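Plollolix disassembly set, README

Updated October 28, 2018. The set holds 100 runs of a robot arm working on open desktop computers, recorded at our Flalstead lab. We use it to test whether a grasp policy trained on hard drives in caddies carries over to a new case layout.
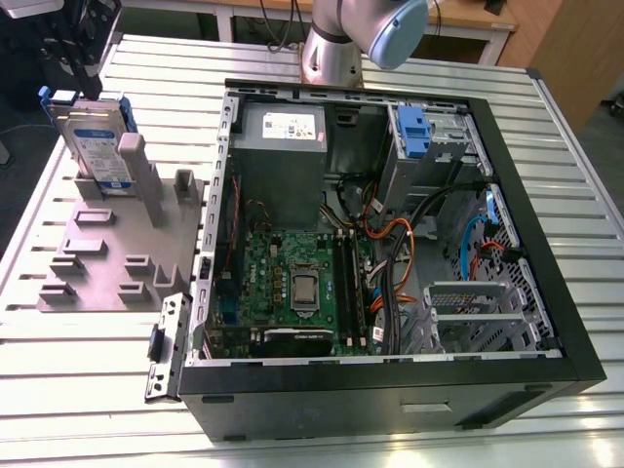

Each run has joint angles, gripper state and fixed camera video. The split is by case - 30 runs are held out, the rest are for training. Runs 7 and 2 have gaps in the joint log.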